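Workshop > Builds > Hand-held grippers

Two grippers, one pair of hands

I've been building a pair of hand-held grippers on and off since March, and people keep asking how they're going, so I'm finally putting up a page. Short version: they work, they're heavier than I wanted, and I've reprinted the housing more times than I'd like to admit. The idea is simple enough. You hold one in each hand, you do ordinary stuff like picking up cups, and the motion gets recorded so an arm can have a go at the same job later. I'm calling the pair Mustska, which was a typo in a folder name that stuck.

The design is half mine and half Gudrun Kohlhase's. She worked out the finger linkage back when we shared a bench in Meltham, and I did the shell around it (plus all the swearing). We still swap files most Friday evenings, and she is always right about tolerances, annoyingly.

The shell is light gray with a darker recess in the middle, and that recess took me ages. My first one had square corners and cracked every time I squeezed hard. The new one is a fat rounded chevron with ribs inside, and so far it's holding up great! There's a white tab sticking out of it too, and I went through 14 versions of that little thing before it stopped catching.
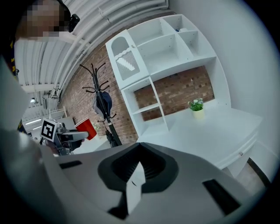 Weight is the next thing I want to fix. One gripper came out at 88 grams over what I'd planned, and you really feel that by the end of an afternoon. I've got a thinner wall profile drawn up that should save most of it, but it means moving the long slot over a bit, and moving the slot means moving everything else. So that's a job for when I have a clear weekend and a full spool.

The markers are the easy part. Black-and-white squares, printed flat, stuck on with double-sided tape and then stuck on again properly after Gudrun saw the tape. Tracking got a lot steadier once I switched to matte paper - the glossy stuff threw reflections all over the place, and I lost two evenings blaming the software.

For practice objects I've settled on plastic cups. They're cheap, they come in loud colors, and you can drop them on tile all day long. I did try a proper coffee mug early on. I now own one less coffee mug.

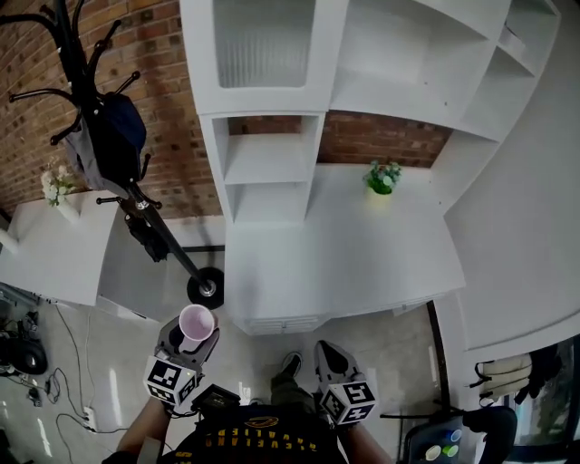 One in each hand, with the pink cup in the left gripper.

Picking up is fine now, I hardly think about it. Handing a cup from one gripper to the other is where I still get clumsy, mostly because my wrists want to turn in a way the housing doesn't like. I've logged 133 tries at the handover and kept 85 of them, and I'm pretty happy with that for something made on a kitchen-table printer.

Still on the list: softer finger pads (I've ordered a sheet of rubber from Güler and it's taking forever), a wrist strap, and tidier cables. If you're building something similar and want the files, drop me a line. They're a mess but you're welcome to them, and if you manage a lighter shell I'd love to see it!

Filed under: Grippers, 3D printing, Works in progress

Contact | © Wisix Workshop | Back to top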